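Growing for flavour in a short season

4 min read

Trilok Jaiswal has grown tomatoes on the same sloping block outside Trorkbridge for most of his working life. He sells them from a shed at the front gate and to two restaurants in town, and he says he has never made much money from them.

"You do all right in a warm year," he says. "In a cold one you sell a lot of green relish."

He came to it through his uncle, who leased the block and grew cabbages. When the lease came up, Jaiswal took it over and put in 200 tomato plants, mostly a commercial red he'd been told was reliable. They cropped well and he didn't like eating them.

"I'd carry a box home and my wife would ask what I wanted her to do with it. They were fine to look at. They had a thick skin and they tasted like water with a bit of salt in it."

The next winter he started writing to seed savers. One of them, a retired teacher at Wutuven, sent him an envelope with 5 kinds in it and no growing notes. Three of those failed. Another split every time it rained. The last was a medium red he still grows, and he calls it Brernari after the road the teacher lived on. 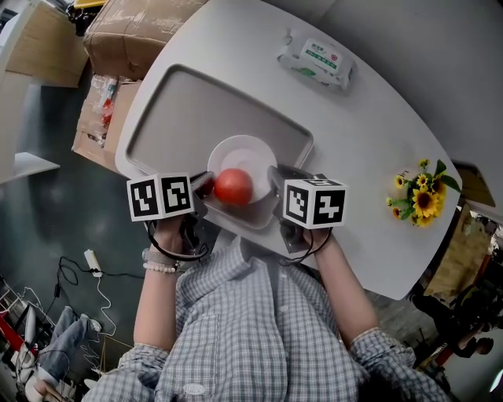

Flavour, he says, is mostly about water. He gives the plants a deep soak while they are putting on leaf, then cuts back hard once the first fruit begins to colour. Neighbours have told him he is starving them. The yield does drop, and he reckons he gives up a quarter of the crop doing it that way.

"People ask about fertiliser. I put compost on in spring and a bit of potash when they flower. After that it's the tap. If you keep the tap on, you get big tomatoes and that's all you get."

He picks in the early morning, when the fruit has some colour at the shoulder but still gives a little resistance to the thumb. Anything softer goes into the kitchen bucket. He won't put tomatoes in a fridge and he has a sign in the shed asking customers not to either. He is not sure the sign does any good.

The worst season was the one with the late frost. It came through in spring after everything was planted out, and he lost the bottom half of the slope in one night. The top half, where the cold air drains away, was hardly touched. He has not planted the bottom half with tomatoes since. It grows garlic and broad beans now.

"I should have known. My uncle never put anything tender down there. I thought he was just being lazy about the walk."

Seed is saved from the best plants only, chosen before the main pick and marked with a strip of rag. He ferments the pulp in jars on the back verandah for 3 days, rinses it and dries it on old plates. Most of the packets go to gardeners in the Goel valley, where the summers are shorter again.

He plans to cut back by March next year and let his daughter run the shed. He will keep a few rows for the house.

"I'd like to grow some corn," he says. "I've never had the room."

Last updated: January 2024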